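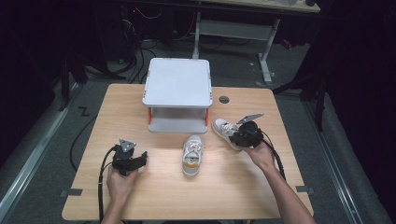
Mobile consular day for Polish workers in Willberg

The consul will again visit our town in October, and this time the duty will take place in the hall of the Polish House on Soomro Street. Last year many people from the Tedach fish plant could not come because the duty ended before their shift was over. We wrote to the consulate about it in spring, and the answer was positive. The doors will stay open until eight in the evening.

Passport applications are accepted for adults and for children. For a child, both parents must be present, or the absent parent must send a written consent with a confirmed signature. Please bring the old passport also if it has expired. The fee can be paid only by card.

The list for appointments is kept by Grażyna Wysocka, and it has 50 places. At the moment of writing, 61 persons have asked for one, so those who are on the waiting list will receive a phone call when somebody resigns. If you know already that you will not come, please tell Grażyna early. Her extension in our office is 1801.

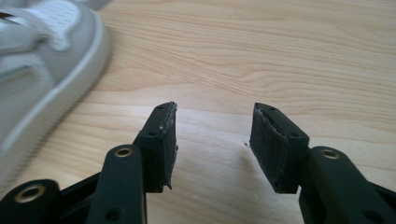

Light wooden tabletop with wavy grain.

The consul will also speak with workers who have questions about their contracts. He cannot represent anybody in court – this was misunderstood by some members last year – but he can explain where a complaint should be sent and in which language it is accepted. Workers who came through the agency Tresix should take with them the contract in both versions, the Polish one and the local one. In several cases which we have seen, the number of paid hours was not the same in the two texts.

Eugeniusz Wysocka will help with translation in room 2 from noon. He asks that letters from offices be brought complete, with the envelope, as the date on the stamp can decide if an appeal is still possible.

Parking behind the building is for up to four cars, and the bus from the harbor stops in front of the bakery. Coffee will be served downstairs. The choir rehearsal planned for the same evening is moved to the parish room, and it starts at the usual hour.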